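Second Careers for the Office Desktop

The refurbishment program at Garham occupies the upper floor of a former rope works built in 1899. Over the past year its staff have returned 863 desktop computers to use, most of them retired by local offices and schools.

Work on each machine begins with the case open and the power disconnected. Iona Innes, who directs the program, asks technicians to study the cables before touching any of them. Data and power leads often cross on their way to the drives, and a lead put back along a different path may press against a fan or keep the side panel from closing.

"Most of the faults we see are small ones," Innes said. "A connector has worked itself partly out, or a cable has been bent too sharply behind the drive cage."

Memory is examined next. Modules are removed, the slots are cleared of dust, and the latches are checked at both ends. Drives are erased and tested separately by Joni Manninen, whose bench handled 1257 of them in the same period. Those that fail are sent to Harju for materials recovery.

Finished computers are offered first to adult learners in Jostow, where Kelly Medeiros manages distribution. Applications for the next round open in January. 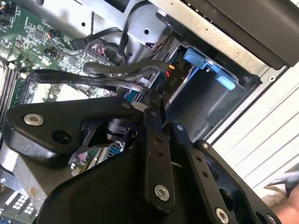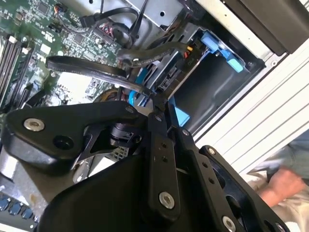
Cables cross the open case of a desktop computer, with the green motherboard and its memory slots at left.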